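The Clearing Planner

Morena Palumbo had been writing planners for Vatari long enough to know that the second half of any job is where the software gets lost, and clearing tables was, to her mind, nothing but second halves. The function room at Brirley had taught her that much.

Her planner was good at plates. Give it a plate and it would think for 200 milliseconds and come back with a perfectly sensible grasp, bless it. Tissues were another matter. A tissue had no proper shape, and the perception module, which dearly loved a shape, kept giving the same one a new name every time it was squashed.

So she made herself a pot of tea, put her feet up on the spare chair and went back through the clips, slowly, watching hands.

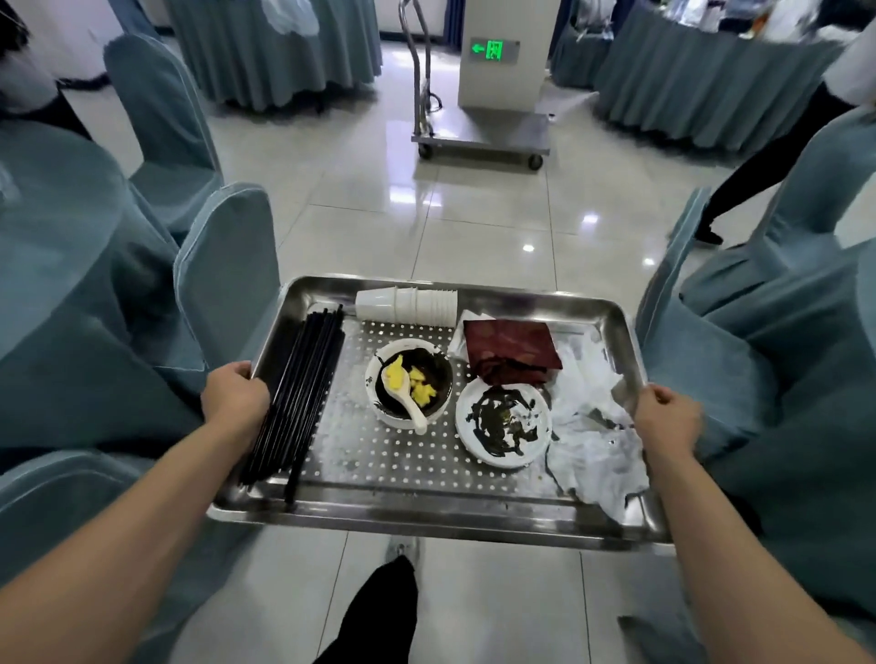
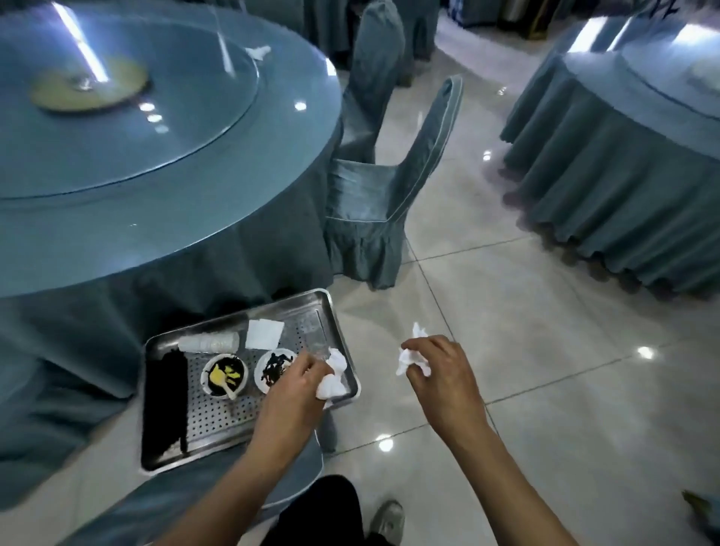
Trays and tissues, she wrote in her notebook, and then the cups. 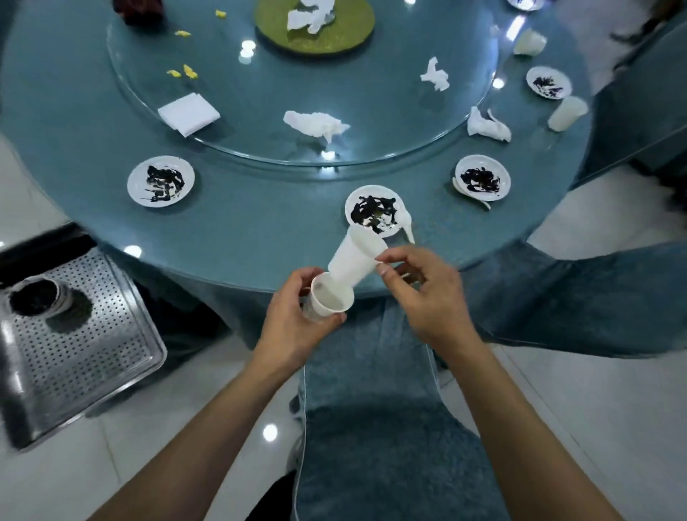 Version 503

By December she had given up on naming things. The new planner only asked what could be gathered up with what, and she grew quite fond of it, colour-coded logs and all. She set it 1000 simulated tables to clear, turned off the lamp and went up to bed.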